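Sell-on clause when a player moves again with add-ons
Posted in Transfers and Registration, 2019-12-12

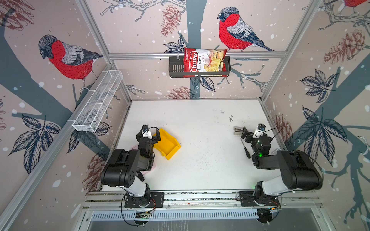

I do the books for a semi-pro club and need to check a figure before I send an invoice. We sold a left back to Brereck in September of last year. The agreement gives us 12 percent of "any profit on a future permanent transfer." Brereck have now agreed to sell him to Hurkesel. The fee is split into a fixed part, paid in two installments, and add-ons tied to appearances.

Is our share worked out on the whole fee or only on what Brereck make over what they paid us? And do we get anything from the add-ons, or just the fixed part? Their finance office says installments are "not our concern" until the last one clears, which I doubt.

Stella Makori

Idrisa Ogola
The word "profit" decides the first point. Your percentage applies to the fee Brereck receive less the fee they paid you. If the clause had said "of any future transfer fee," it would apply to the full amount.

With made-up numbers: they paid you 242 thousand and sell for a fixed 389 thousand. The profit is 147 thousand, and 12 percent of that is 17,640. Check whether your own add-ons, if any were triggered, count toward what they paid. They normally do, and that lowers the profit.

Add-ons on the second transfer depend on the definitions page. Look for "transfer compensation" or "consideration." If it reads "all sums received, whether fixed or contingent," you are owed a share of each add-on when it falls due to Brereck. If the definition mentions only a fixed sum, you will have a hard time claiming the rest.

On timing, read the payment clause. A common form is payment within a set number of days of each receipt by the selling club. Under that wording they can't hold your share until the last installment. There are two ways of handling the cost deduction across installments: pro rata, or the cost recovered in full first and the percentage applied after that. The second delays your money and doesn't change the total. If the contract is silent, propose pro rata in writing.

Also ask for a copy of the new transfer agreement. Most clauses of this kind carry a disclosure duty.

De Bruijn
its 12% of the fee. we had the same with a keeper and got paid on all of it, just invoice them

Idrisa Ogola
That will have been a clause on the full fee. Hers says profit.

Nadeck
Agree with Idrisa on profit. Two things to add. Check that agent fees aren't being taken off before the profit is worked out, as some clubs try this even when the contract doesn't allow it. And see if there is a player swap or a loan back in the deal. Either one can push the cash price down, and a decent clause will say how the swapped player is valued. We allowed 10 working days for a reply before we went to the league.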